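**Robotik-AG sammelt Greifdaten mit der Hand: 610 Aufnahmen sind schon im Kasten**

Wer im November nachmittags am Werkraum der Fletine-Schule vorbeikommt, hört vor allem eines: »Noch mal!« Die Robotik-AG arbeitet an ihrem bisher größten Projekt, und die Begeisterung ist bis auf den Flur zu spüren. Die Jugendlichen wollen einem Roboterarm beibringen, Alltagsdinge zu greifen und ordentlich abzulegen – Schuhe, Becher, Federmappen, alles, was zu Hause so im Weg liegt. Dafür führen sie den Greifer erst einmal selbst, von Hand, mit einer Kamera dran, immer und immer wieder.

610 Durchgänge hat die Gruppe bereits aufgezeichnet, 1000 sollen es bis zum Schaulaufen beim Borkimthorpe-Wettbewerb werden. »Am Anfang dachte ich, das ist doch langweilig, ständig dasselbe«, erzählt Fouzia Janjua aus der zehnten Klasse. »Aber dann merkt man, wie schwer das ist, ruhig anzusetzen und wirklich beide Finger gleichmäßig zuzumachen. Meine ersten Versuche konnte man komplett wegwerfen!«
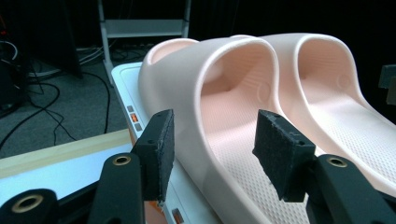
Besonders beliebt (und gefürchtet) ist die Kategorie Schuhe. Turnschuhe lassen sich an der Ferse packen, Stiefel am Schaft, bei Badelatschen bleibt eigentlich nur der Riemen. 149 Aufnahmen gibt es allein aus dieser Kategorie, und Fredy Carhuamaca führt darüber eine Tabelle, die inzwischen an der Werkraumtür hängt. Eingetragen wird, wer geführt hat, welcher Gegenstand dran war und ob der Griff gesessen hat. Wer seinen Durchgang verwackelt, schreibt das ebenfalls hinein, da ist die Gruppe streng.

Auch an der Technik wird weiter gebastelt. Die Polster an den Greiffingern sind schon die zweite Fassung, die ersten waren zu glatt, und vor allem Becher rutschten regelmäßig durch. Betreut wird die AG von Physiklehrerin Hortensia Villanueva, die das Projekt vor den Sommerferien mit angestoßen hat. »Ich erkläre inzwischen weniger, als mir erklärt wird«, sagt sie und lacht. Neulich sei sie nach einer Freistunde hereingekommen, da hatten die Schüler den Ablauf der Aufnahmen komplett umgestellt, und es ging doppelt so schnell.

Unterstützung kommt aus der Elternschaft: Aníbal Echeverri, der beruflich Steuerungen programmiert, hilft beim Sortieren der Daten und hat der Gruppe gezeigt, wie man unbrauchbare Aufnahmen schon beim Durchsehen erkennt. Trainiert wird anschließend auf einem Rechner im Computerraum, über Nacht, damit tagsüber der Unterricht laufen kann. Das Programm haben die Jugendlichen Conosari getauft. Woher der Name stammt, verraten sie nicht.

In der Wettbewerbsrunde muss der Arm dann 2 Aufgaben ohne menschliche Hilfe lösen: ein Paar Schuhe nebeneinander abstellen und einen Tisch abräumen. Bis dahin trifft sich die AG jeden Nachmittag um 15 Uhr im Werkraum. Neue Gesichter ab Klasse acht sind herzlich willkommen, Vorkenntnisse braucht es keine, und über weitere Schuhe zum Üben freut sich die Gruppe auch. Abgegeben werden können sie im Sekretariat.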